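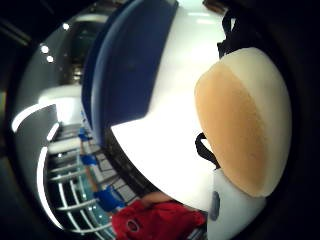 Fisheye view from a hand-held gripper during the comparison at Virwood.

Virwood compares two hand-held grippers on soft goods

4th February

Virwood has finished a first comparison of two hand-held grippers, the Brisent and the Yimyam, and will carry the Brisent into its next round of tests. Both tools record wide-angle video as an operator moves them, and the footage is used later to train a robot arm.

Each gripper was given 100 grasps on soft and odd-shaped items. The Yimyam missed 19 of them and the Brisent missed 13. Most of the misses came on items with a rounded top, where the fingers closed too high and slid off.

Sunee Kongkaew, who ran the tests, said the gap was smaller than she had hoped. "Six grasps is not a lot to base a purchase on," she said. "The Brisent is also the heavier of the two, and people notice that by the end of a shift."

Plush toys were added to the item list in December after operators asked for something that gives when it is squeezed. 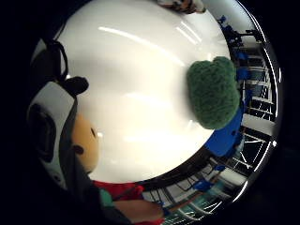

A plush broccoli and a stuffed doll against a glossy white surface.

The lens was the other question. Both tools were run with the same fisheye unit, mounted close to the fingers. It keeps a lot of the room in view – useful for working out where the tool is – but anything near the fingers fills much of the picture.
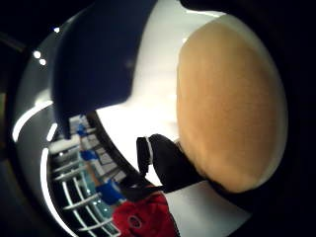 Prapai Srisuk, who handles the recordings, wants a second camera set farther back on the wrist. She said the software places the tool well when it has fixed, sharp-edged things to follow. In a close view like this one, with a tan object taking up most of the right half, it has to rely on the white bars at lower left and the small light points, and all of those are bent by the lens. She has asked for 40 more recordings with the extra camera fitted.

The next round will use a new controller from Masance, which Virwood has on loan. Kongkaew said the Yimyam will be kept as a spare. No date has been set for the arm trials.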